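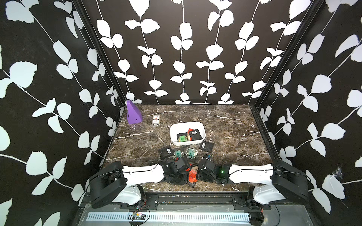
Los dos brazos sobre la mesa de trabajo, con los sobres repartidos dentro y delante de la cubeta blanca.

Jamila Gunawardena lleva 9 años en Geltard y esta vez le ha tocado atender a las visitas. En la jornada de puertas abiertas enseña una célula pequeña, de dos brazos, que el equipo llama Drondano. La tarea consiste en coger sobres de té y dejarlos en una cubeta.

«La gente pregunta por qué té», cuenta. «Es un producto barato, plano y blando. Con cajas rígidas habríamos terminado en noviembre».

El envase flexible se dobla al apretarlo y cambia de forma en cada intento, explica. También pesa poco – un roce con el dedo de la pinza basta para desplazarlo.
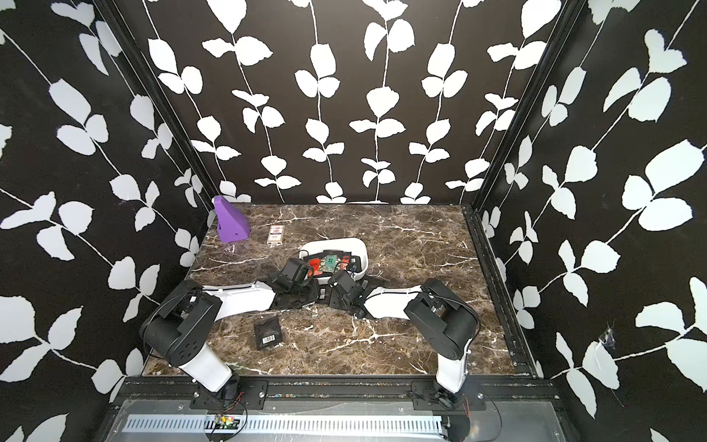
«Un brazo solo puede hacerlo, pero tarda más», continúa Gunawardena. «Con dos hay que repartir el espacio del centro, y ahí es donde discutimos Kavinda y yo».

Kavinda Matubbar programa los movimientos. Prefiere que las pinzas trabajen cerca una de otra, aunque eso obligue a bajar la velocidad. «Llevamos 3,000 intentos registrados», dice. «Los fallos que me interesan son los de los sobres montados unos encima de otros».
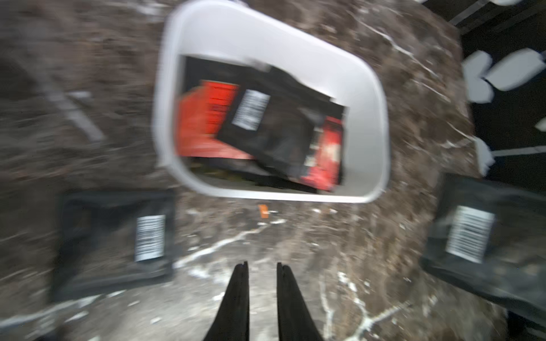
La cubeta y los dos dedos de una pinza, en una toma movida desde el propio brazo.

Los visitantes entran en grupos y cada demostración dura 60 minutos, preguntas incluidas. A Matubbar le piden a menudo que suba la velocidad. No lo hace. «Rápido se ve bonito y se aprende poco».

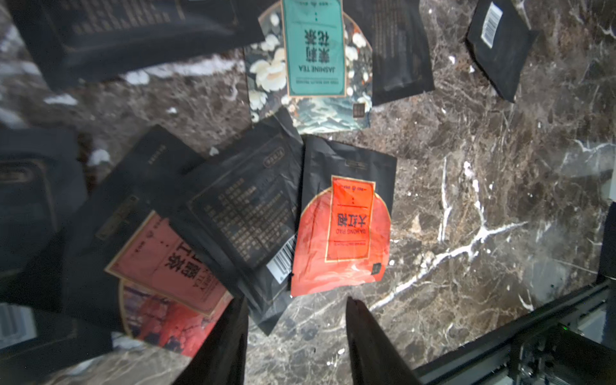
Sobres de té sobre el tablero, entre ellos uno de jazmín y otro de Dahongpao.

Sobre el siguiente paso, Gunawardena es prudente. Quiere probar con bolsas más grandes y cambiar los dedos de las pinzas. «Los de ahora sirven para esto. Para un kilo de arroz, no lo sé todavía».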